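right, thread about moving from a water softener sceptic to a water bore, because I've had three messages asking and I can't type it all out again

we moved to Hosbridge in December and the water here is basically liquid chalk. I'd never thought about water in my life. where I grew up it came out of the tap and you drank it, the end

first sign was the kettle. I descaled it on a Thursday and by the weekend there were bits floating in my tea again. white flaky bits! in my tea!

then the shower head packed up, then my hair went like straw, then the washing machine started making a noise I can only describe as disappointed

got a quote from Molletti for a proper softener, fitted — £432. I laughed and shut the laptop. opened it again 45 minutes later

what I did first was buy a filter jug. fine for tea, does nothing for the shower, and you spend your whole evening waiting for it to drip through. also tried a magnet thing that clips on the pipe. save your money

citric acid is the one cheap thing I'd swear by. 4 tablespoons in a full kettle, boil, leave it, rinse it twice. don't use it on marble or any natural stone, it'll mark

and wipe round the sink last thing at night with an old tea towel. takes a minute. hard water spots are only hard water spots if you let them dry there 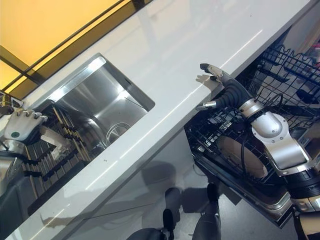
one reply so far says vinegar does the same job and costs less, and you get used to the smell. I have tried vinegar and I have not got used to the smell

anyway we're getting the softener. they've got one slot left this month and I've asked them to leave the kitchen cold tap unsoftened for drinking. will report back on the hair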